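Rosser Tabletop Arm Kit: Frequently Asked Questions

The following answers are provided by Gistton for schools, libraries and small workshops considering the Rosser kit. They apply to the current version of the kit. Questions about older units should be sent to the support desk.

What is included in the kit?

The kit contains one follower arm with a two-fingered gripper, one leader arm moved by hand, a power supply for each, data cables and two table clamps. A computer is not included. Customers who order the Brullemby service plan also receive a spare set of servos.

How much table space is required?

The follower arm needs a clear area in front of its base and a firm edge for the clamp. Any flat table that does not rock is suitable. Most customers keep the power supplies and the computer on the same table as the arm, to the side of the working area.

What can the arm pick up?

The gripper is intended for light household items with an edge, strap or handle that the fingers can close around. Soft footwear, folded cloth and empty cups are common choices. The total weight should not exceed 800 grams. Glass, liquids and anything sharp should not be used.

Can the kit be used for tidying tasks?

Yes. Tidying and sorting are among the tasks covered in the printed guide, which includes nine practice exercises. The shoe exercise calls for a pair of slides and a small stand or shelf – the customer supplies both. The strap is the recommended gripping point, as the sole is too thick for the fingers.

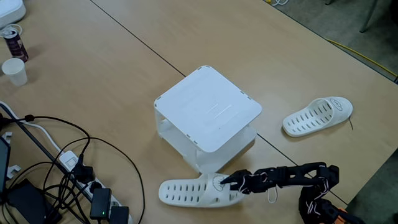

Misside wrote to us that the shoe exercise took her group far longer to learn than the guide suggests, and that the second shoe was always harder than the first. Her group got better results after they began marking the starting position of each shoe with tape. We agree with this advice, and it will be added to the next printing of the guide.

How long does training take?

For a single task, customers should plan on about 19 recorded runs before the arm is asked to work without the leader. Tasks that involve two objects need more. Runs in which the object was dropped should be deleted.

Does the arm stop if it meets resistance?

The servos reduce their force when a set limit is reached. This protects the motors and should not be treated as a safety system. Hands must be kept clear while the arm is moving, and an adult must be present at all times in schools.

May the kit be returned?

Unused kits may be returned within nine weeks of delivery. Kits that have been assembled are repaired or exchanged under the service plan – they cannot be refunded.

Related pages
Clamping the Rosser arm to a table
Replacing a gripper servo
Brullemby service plan: terms and coverage
Ordering for schools and libraries

12 shares | 4 comments

Contact Gistton support | Copyright Gistton | Back to top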